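Travon peony sheet, flat, item 2338. Back in stock, both sizes. Not the pillowcases yet, those are late again.

## What it is

White flat sheet, big red peonies, green leaves, little gray flowers in between. Printed one side only. Reverse is paler, some people like it better that way up.

- Sizes: full, queen
- Fabric: cotton, 433 on the Premby fabric chart if you're matching
- Hem: plain, 5 inches at the top end
- Shrinkage: a little on first wash, we cut long to allow
- Color: red and green on white, no other colors this season

The repeat is large. On a queen you get whole flowers and also some that run off the side, every sheet lands a bit different. Can't pick which, sorry.

## Washing

Cold the first 2 times, on its own. Warm after that is fine. No bleach, the red goes orange. Line dry or low tumble. Iron on the back if you iron. Dont leave it balled up damp in the machine overnight.

## In use

Smooth enough to fold on, which is what half of us do with a bed anyway. Jeans, jackets, sweaters in a row along the top, work toward yourself. Fuzzy knits will leave some lint on white, it doesnt show much over the print. Lint roller or a quick shake out the window. 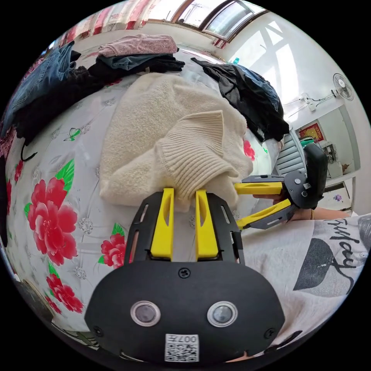 ## Goes with

- Dernari red and white curtain panels, 7 lengths, sold singly
- Castellanos blanket, cream or gray (cream is closer to the white)
- Premby plain white fitted sheet, same sizes, seperate listing

## Ordering

Ships folded in a paper band, no plastic. Orders in before noon go out same day. Returns ok if unwashed and the band is still with it. Full set with pillowcases expected in May, if you want to wait for the set put a note on the order and we'll hold the sheet and send together. No extra postage for that.

Swatches: one per customer, free, ask at checkout. Swatch is small so you may only get leaf.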